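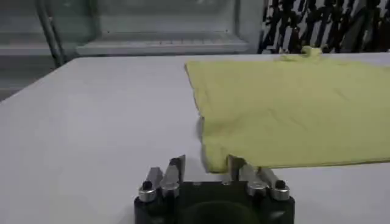
## Ivon two-hand teaching kit, reviewed after 186 shirt folds

Vetau sells the Ivon as a pair of hand controllers, a base plate, two foot pedals and a license for the recording software. You hold one controller in each hand, move them, and the robot's two arms follow. The software records joint positions and camera video while you do it. At the end you have a demonstration that can go into training.

We paid $1661 for the full kit. It replaced a set of printed leader arms that Zakhar Hutsuliak built for us, which worked well but needed a joint glued every couple of weeks.

The task I used for testing was folding a shirt on a table. I picked it because soft cloth shows up problems in a controller faster than blocks or cups do. All of the folds were recorded in July, most of them by me and the rest by Khrystyna Chornovol, who had never driven a robot before.

### Setup

Setup took an afternoon. The base plate clamps to a desk up to 160 mm thick, so almost any desk will do. The printed guide skips the step where you match the left and right controllers to the arms. If you get it backward the software does not warn you, and your left hand drives the right arm. Check this at low speed before you put anything on the table.

Calibration is a single pose held for a few seconds. You have to repeat it every time the power is cycled, and I would have liked it to be saved.

### The trigger

The trigger is the best part of the kit. It has a long pull with light resistance at first and more near the end, so you can hold the fingers partly closed without your hand shaking. 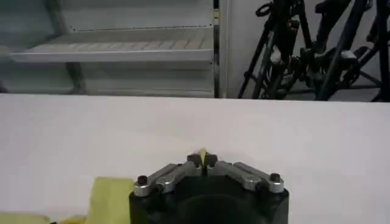 Pinching is where this matters most. With the old leader arms I either grabbed too much fabric or missed the edge completely. With the Ivon I could close down on a thin bit of material at the fingertips and keep it there while I moved the wrist. There is no force feedback at all, so you are judging grip by eye from the wrist view. Khrystyna squeezed too hard on most of her early attempts and got better once she started watching the wrist video instead of the arms.

The pull distance can be changed in the settings. I left it at the default. Khrystyna has smaller hands and shortened it.

### Weight and comfort

Each controller weighs around 700 grams. That is fine for ten minutes and tiring after forty. The grips are hard plastic with a seam that runs right under the middle finger. I put tape over mine. There is also no armrest, and you will want one if you plan to record for long.

### Working with both hands

Folding needs one hand to hold while the other moves, and the kit handles this well. Pressing the left pedal freezes the left arm where it is, and the right pedal does the same for the right. You can pin one end of the fabric, freeze that arm, and give all your attention to the other.
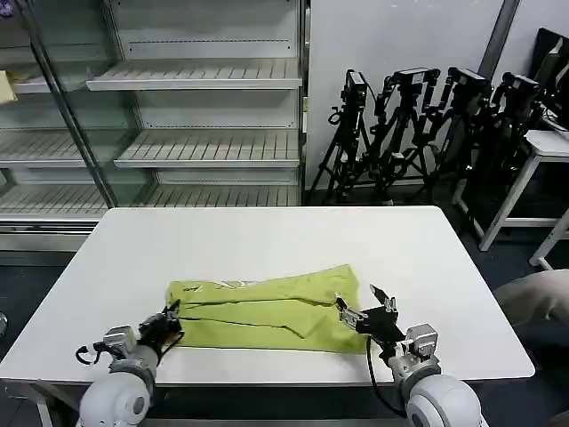 *Left gripper pressed on the cloth, right gripper open over the other end.*

When you let go of a pedal, the arm catches up with wherever your hand has drifted. By default it does this too fast. There is a setting called "rejoin speed" on the second page of the menu, and I would turn it down before recording anything you plan to keep. At the lowest value the arm moves back gently and the fabric stays put.

Lag was small enough that I stopped noticing it over a wired connection. Over Wi-Fi it came and went, and I gave up on that the first morning.

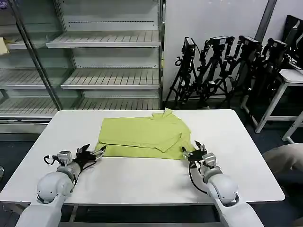
The fold across the middle was the hardest part to teach. Both arms have to work close to the tabletop, and the controllers give you no sense of how near the grippers are to the surface. The software does let you set a floor height that the fingers will not go below. Set it a little higher than you think you need, then bring it down after a few test runs.

### Recording software

It is plain and it mostly works. You start and stop a recording from the pedals with a double press, which saves putting the controllers down. Bad takes can be marked as you go. The trimming tool is slow, and it asks you to confirm every single cut. Export kept all of our video in step with the joint data, and I had no corrupted files.

Vetau support answered one email the same day and never answered the other, which was about spare pedal cables.

### Would I buy it again

Yes, for two-arm work with soft items. For a single arm I would look at the Gruvow controller first. Keegan Cormier has one across the hall, and it is lighter and comes with a padded grip, but it has no freeze pedal.

Rating: 4 out of 5. I took the point off for the grip seam and the rejoin speed.

Melaniia Vakulenko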